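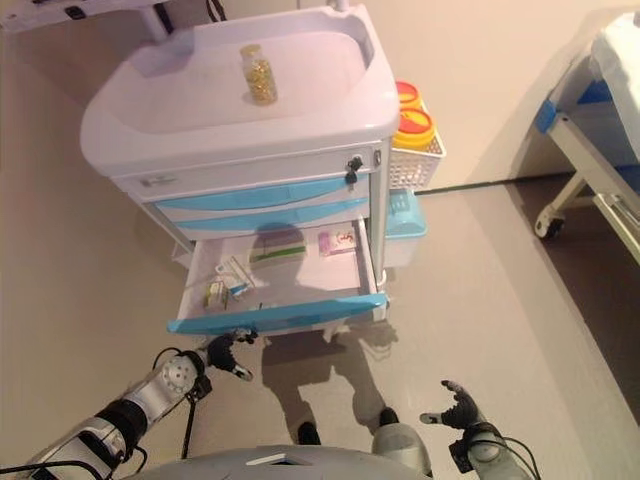
I held out a long time before buying an electric kettle with a temperature dial, mostly because the old stovetop one had been my aunt's and it whistled so nicely. But my sister kept going on about her Flevine, and when it dropped to 97 dollars in August I gave in, and I have to say I've been drinking a lot more tea ever since!

First, the good. It pours beautifully. The spout is long and thin and the water goes exactly where you point it (my old one dribbled down the front every single time, and onto my slippers more than once). The dial clicks in small steps and the numbers are big enough for me to read without hunting for my glasses. I use the lowest setting for green tea, and I can finally taste the difference Ingvild Dalen was always writing about in her tea column.

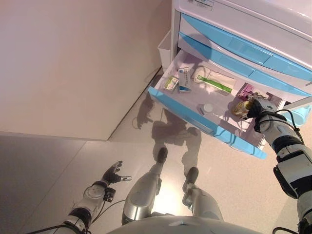
Aasen Home Quarterly, Issue 40, page 632

Now the grumbles. The lid is stiff, and if your hands are sore in the mornings like mine you'll want to fill it the night before. The cord is too short for my counter, so the kettle has ended up next to the bread box, where I don't really have the room. And the keep-warm button beeps, loudly, with no way to turn it off that I could find in the booklet.

I also tried the Granmont, which is cheaper and boils a little faster, but the handle got hot and the dial felt loose. It went back to the store after a week. The Flevine stays, beep and all, and my aunt's kettle has moved up to the shelf over the stove.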